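DOCUMENTARY AND NON-FICTION FILM
Week 6 handout: The observational documentary, and how to review one
Wednesday group, Starkham campus. Revised 20 May 2020

Please read this before the seminar and have it with you. The set film is "Cindstead", which runs for 138 minutes. Watch it in one sitting if you can. The second film, "The Skullisbridge Line", is optional, but several of the points below refer to it. 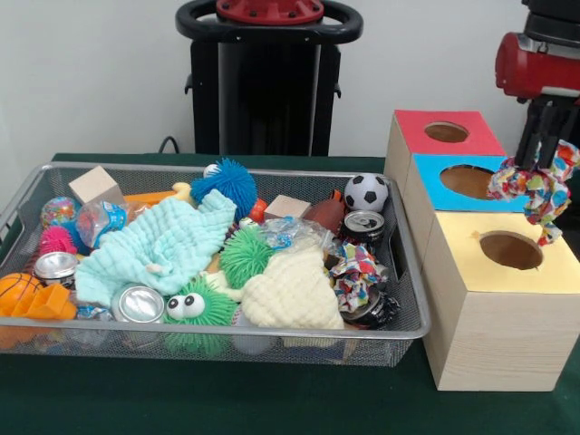
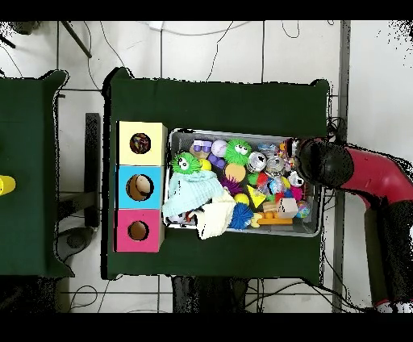
A table covered in dark green cloth, with a full container of toys and three box shapes with round holes.

1. What we mean by observational

An observational documentary is built mainly from things the camera was present for. There is little or no narration, few formal interviews, and not much music that doesn't come from the place being filmed. The viewer is left to work out who people are and what they want.

The term covers a wide range of practice. Some film-makers will not ask a subject to repeat an action under any conditions. Others will ask someone to come through a door again if the first take was out of focus, and still call the result observational. When you use the word in an essay, say which meaning you have in mind.

It also helps to separate the shooting from the editing. A film can be shot with almost no interference and then cut into a very firm argument. "Cindstead" is a good case. The shooting is patient and the camera is usually on a tripod, but the order of the scenes puts the closure of the swimming baths straight after the council meeting, and we are plainly meant to connect the two. Nothing on screen gives the dates of either.

2. Length and patience

Students often begin with length, so we may as well deal with it. A long film is not automatically a slow one. Ask what the time is being used for. In the first hour of "Cindstead" we see the same bus shelter four times. On the first visit it tells us where we are. By the fourth, the timetable has gone from its frame and there are fewer people waiting. The film needs the first three visits for the fourth to mean anything.

Compare the laundry sequence in the second hour. It runs for almost as long as all the bus shelter shots together, and I am less sure what it adds. Come to the seminar with a view on this. You should be able to say what would be lost if it were cut by half.

3. Access and consent

Every documentary depends on somebody letting the film-maker in. The terms are rarely shown on screen, but they shape what you are watching. Look for:

– rooms the camera never enters
– people who are heard and not seen
– moments when a subject looks at the camera, or speaks to the person behind it
– scenes that end sooner than you would expect

In "The Skullisbridge Line" the camera follows the signal staff for most of a winter but stays outside the manager's office. We hear raised voices through the glass. The director could have left the scene out. Keeping it tells us where the limits of access lay, and it makes the manager seem more distant than an interview would have done.

Consent is a separate matter from access. A person may agree to be filmed and have little idea of how they will look when the film is finished. Children are the hardest case. The school scenes in "Cindstead" were shot over one term, and the closing titles say that the families saw a rough cut. The titles do not say whether anything was changed afterwards. A review can raise that question, as long as it does not guess at the answer.

4. Sound

Most reviews say too little about sound. Watch ten minutes of either film with the picture covered and note what you hear. In "Cindstead" the traffic on the bypass runs under nearly every outdoor scene, including some that take place well away from the road. It was probably laid in during the edit. If so, is that a breach of the observational method, or a fair way of telling us what it is like to live there? Both positions can be defended.

Note also the one piece of added music, which comes over the last shot of the market. It is quiet and lasts less than a minute. Some of last year's group did not notice it at all on a first viewing.

5. Reading: the Kong essay

The reading for this week is the short essay from the journal "Kong", which is in the course pack. It argues that critics judge documentaries by their subject and forgive poor film-making when the subject is worthy. The examples are a little dated, but the argument is still useful. Pay attention to the second section, where the writer takes three favourable reviews of the same film and underlines every sentence that deals with how the film was made. There are very few.

Try the same exercise on a review you have written for this course.

6. Writing the review

Your task is a review of "Cindstead" of 800 words. It is due in the first teaching week of October. Reviews that run more than 100 words over will be returned for cutting before they are marked.

A few points on approach.

Summary should be short. The reader needs the place, the main people and the situation. Do not retell the film scene by scene, and do not give away the result of the vote.

Describe at least one sequence closely. Say what is in shot, how long it is held, and what comes before and after it. General praise or blame will carry more weight once the reader has something to measure it against.

Separate the subject from the film. You may feel strongly about the closure of the baths. Say so if you like, in a sentence, and then go back to the film.

Be careful with words such as "honest", "raw" and "unflinching". They turn up in almost every documentary review and tell the reader very little. If you mean that the camera stays on someone who is upset, write that.

Quote sparingly, and check every quotation against the film. The subtitles on the library copy have errors in them – the speech at the bus depot is the worst – so trust your ears over the text.

Give a judgement. It can be mixed, but the reader should know by the end whether you think the film is worth their evening.

7. Questions for the seminar

Is the council meeting edited fairly? What would you need to know to decide?

Who is the main figure in "Cindstead"? Could you make a case for someone else?

Where does the film-maker's presence show, and does it seem deliberate?

Would a narrator have improved the laundry sequence?

Does "The Skullisbridge Line" count as observational, given its two interviews?

8. Viewing arrangements

Both films are on the course page and can be streamed with your usual login. The library at Starkham holds one disc of each for use in the building. If the stream fails, try the lower quality setting first, then write to the course office with the time it stopped and the device you were using.

Next week we move on to films made from archive material. Please bring one page of notes on any family or local footage you have been able to find, including who shot it, if that is known.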